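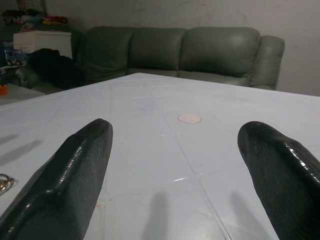
Section 3: Setting up the key board

Welcome back! If you came straight here from Section 2 you should have the Flulolell board out of its box and a clear idea of which wall it's going on. If you skipped Section 2 (I would have), go back and read at least the bit about walls, then come find me.

I wrote this guide after putting up boards all over our place in Irkonmont, and then a bunch more for friends who saw ours and wanted one. The steps are the ones I follow myself. They're a little fussier than the leaflet from Flondent, but my boards stay up.

Before you start

Pick a table close to the wall and put a cover on it. Any pale, plain sheet or cloth will do, and don't bother ironing out the fold lines. I like a light color so small parts don't vanish on me – I once spent most of an evening looking for a split ring on a brown tablecloth.

You'll need:
The board
The press-on hook mounts
A soft dry cloth
A pencil and a level
Rubbing alcohol
All the keys you plan to hang, on their rings

Getting the surface ready

1. Wipe the wall with the dry cloth, then with a little rubbing alcohol. Let it dry completely.

2. Do the same to the front of the board. Hold it by the edges from now on, please! Fingerprints are the number one reason mounts let go.

3. Run your palm over your work surface before you lay the board face down on it. Crumbs and grit will scratch the front, and a cover with a bit of texture to it is very good at hiding them.
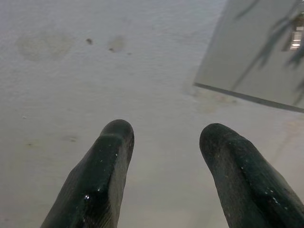

Surface check, close up: pale, flat, with a fine, slightly rough texture.

Caution: Don't use furniture polish or window spray on the board or the wall. They leave a film you can't see, and the mounts will slide right down it (ask me how I know).

Putting up the board

4. Hold the board against the wall at a height everyone in the house can reach. Ours are low enough for the kids, which has cut down on the yelling in the mornings.

5. Draw a light pencil line along the top edge and check it with the level. Take your time here, you'll be looking at this thing every day.

6. Peel the backing strips and press the board on firmly, working from the middle out to the corners. Keep steady pressure on each corner for 8 seconds.

7. Now walk away for 2 hours. Make dinner, watch a movie, whatever you like, but don't hang anything yet.

Adding the hooks

8. Mark a straight row a little above the middle of the board. Long keys and fobs need the room underneath.

9. Press each mount on with your thumb. I turn the square ones so they sit like diamonds, which I think looks a lot nicer, but that's completely up to you. What does matter is that the metal hook points down and curves out toward you.

10. Give each hook a gentle tug. If one shifts, take it off, wipe the spot and start over on that one.

Note: The Hayashi hooks fit this board too, and I've mixed them in on a couple of ours with no trouble. Each hook is good for 200 grams, so a big janitor-style bunch should go somewhere else.

Hanging your keys

11. Start with the lightest set and work up. I give each ring its own hook and save an end hook for the car key, so its fob has some space and doesn't knock against the others.
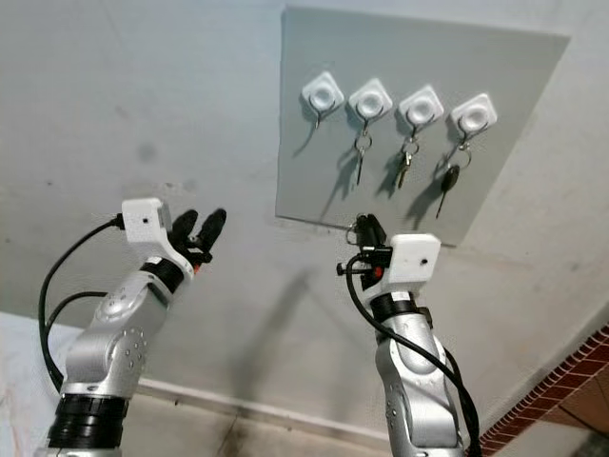
Leave a hook free if you can, too. Somebody always comes home with a new key – a bike lock, the neighbor's mailbox – and it's nice to have a spot waiting for it. If you'd like to label the hooks, wait until you've lived with the order for a while. I relabeled ours so many times that I gave up and went without.

12. Check the mounts again after a few days and press down any corner that has started to lift. After that, I only look at mine when I dust.

To take a mount off, warm it with a hair dryer on low and ease it away slowly from one side. Cleaning off leftover residue is in Section 4.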